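# Getting kids' toys out of the guest room before visitors come?

**Ayane Kudo**

My in-laws arrive in March and they'll be sleeping in the room that has slowly turned into my son's second playroom. He's 4. The bed in there is where everything lands, mostly cars, and I've been clearing it every single evening for weeks. By breakfast it's covered again!

I've got one big plastic bin and a closet shelf that's 34 inches wide. My husband wants to buy one of those Clullero cube units, but it would block the heater. I'd also like my son to do at least part of the tidying himself (am I dreaming?). How do other people handle this in a small place? We're in an apartment in Stistbridge, so no garage and no basement.

---

**Natsumi Fukuda**

Oh, I lived this for two years with my twins. What finally helped was getting the big bin off the main job. A deep bin is great for storing things and terrible for finding things, so a kid who wants one particular car tips out the whole lot, and there goes your evening.

I keep the deep bin for toys that are "resting" and swap a few out every couple of weeks. The favorites live in a shallow tray that slides under the bed. Measure your clearance first – my first tray was too tall by a hair and I had to return it.
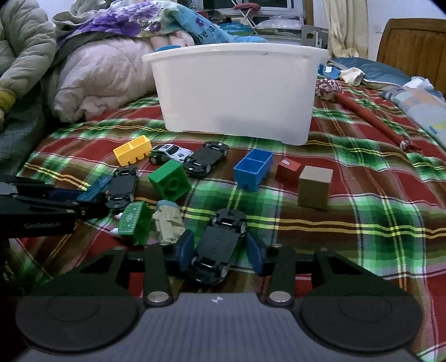
*Toys on the plaid bedspread, big bin behind them.*

For the getting-him-to-help part, we do one song. I put it on, everybody picks up until it stops, and whatever is left I do myself without grumbling (well, mostly). Cars go in first at our house, as they're the ones you step on at night. I wouldn't start this the week your in-laws come, though. Give it a good month to sink in.

And skip the cube unit. We had one and the fabric drawers sagged by summer.

---

**Genji Nomura**

just shut the door lol

Seriously though, a hanging shoe organizer on the back of the door. Cars fit in the pockets. Mine cost 31 dollars and it's still up.

---

**Kazuhiro Arai**

I'm with Natsumi on the tray, but get one with a lid if you have a cat. Also check the closet shelf before you load it up. Ours was held by two tiny screws and came down with a crash, board games and all – I had to put in proper brackets.

If your in-laws are staying more than a few nights, move the tray to your son's room before they get there. Ours wandered in at 6 a.m. looking for a fire truck, and my mother-in-law still brings it up.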